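Open Day at Plenari: My Gallery

Print this page
E-mail this page

23rd April 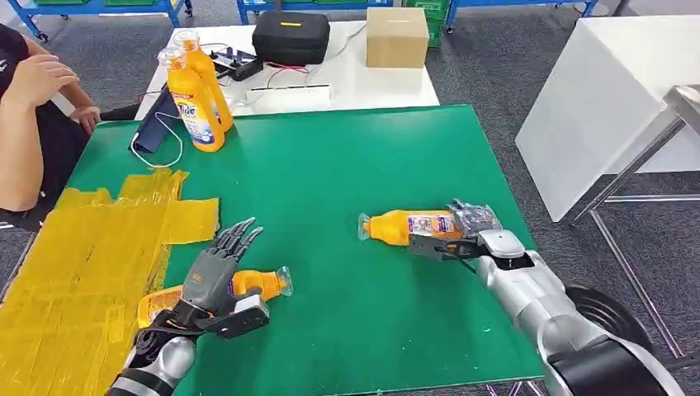

I'd been promising myself a trip to the Plenari open day ever since I missed the one in November, and this time I made it (with sore feet to prove it!). They let in 300 people over the day in groups, and I got into the early one with my sister-in-law and her two boys, who had been talking about robots the whole drive over. We'd hoped to see the arms do some real work, and we did – they were handling laundry detergent, of all things. Two arms over a green table, one with a proper five-fingered hand and the other with a plain black gripper, both busy with the same kind of yellow bottle.

I would have bet on the hand. The boys were split. Our guide, Tamara Voicu, wouldn't say which one she likes better, but she did tell us the hand takes a lot more tuning and that a bottle is a harder thing to hold than people expect. It's slick, it rolls, and the weight sloshes from one end to the other when you tip it. I'd never given it a thought and I pour the stuff every other day.

The bottle job goes by the name Ploka. Tamara said they had logged 1,127 tries at it by the morning we came, and that the goal for the summer is to get through 100 in a row without a person stepping in. My younger nephew wanted to know what the record was so far. It's 80, and he thought that was terrible until she asked him how many times in a row he'd put his own shoes away.

We asked way too many questions and she was a good sport about all of them. Can it open the cap? They're working on that next. Does it know what's in the bottle? No, and it doesn't care. Could it do my laundry? Big laugh from the group, and then a pretty serious answer about how folding is the part that keeps everybody up at night.

Coffee and cookies afterward were in the front hall, where Furnora and Jitaru each had a table with brochures. I picked up one of each and have already lost the Furnora one, so if anyone who went has a spare, drop me a line. I'd like the page with the workshop dates on it.

Parking was easy, by the way, but wear comfortable shoes. The tour is longer than it says on the sign-up sheet.

Print this page
E-mail this page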